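3. Method

Loads were made up from the clothing bin in the utility room and weighed dry on the kitchen scale. Each load held cotton items only, with whites and colours mixed on purpose, as colour transfer was one of the things to be measured. A strip of undyed test cloth (Cokix, 200 mm long) was added to every load. The same detergent, Ojo liquid, was used throughout.

The machine is a front loader with a perforated steel drum. The lifters inside it raise the clothes and drop them again as the drum turns, and small items tend to come to rest at the front, against the rubber gasket. Babatunde Briggs noted in May that socks left in the gasket fold had been missed when the wash was taken out, so the fold was checked by hand after each cycle.

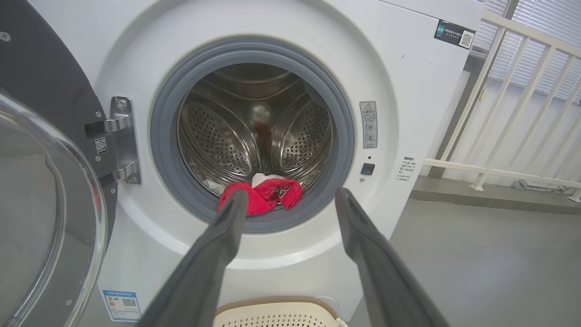 Unloading was done straight after the final spin. Items were taken out one at a time, starting from the front, and placed in a dry basin for weighing. Water held was taken as the weight after the spin less the dry weight. The door was then left open until the next run.

4. Results

13 loads were completed. The mean water held was 564 g for a dry load of 2,000 g. Loads with one heavy item, such as a bath towel, held more water than loads of light items – most likely because the drum was out of balance and the spin was cut short. Spin time was not logged, so this could not be checked.

Colour transfer was found on two test strips, both from loads with a new red garment. The strips were graded by Agathe Aubert and Lajos Halász separately, and their grades agreed on all but one strip. That strip was graded again by Morenike Igwe and entered as "slight".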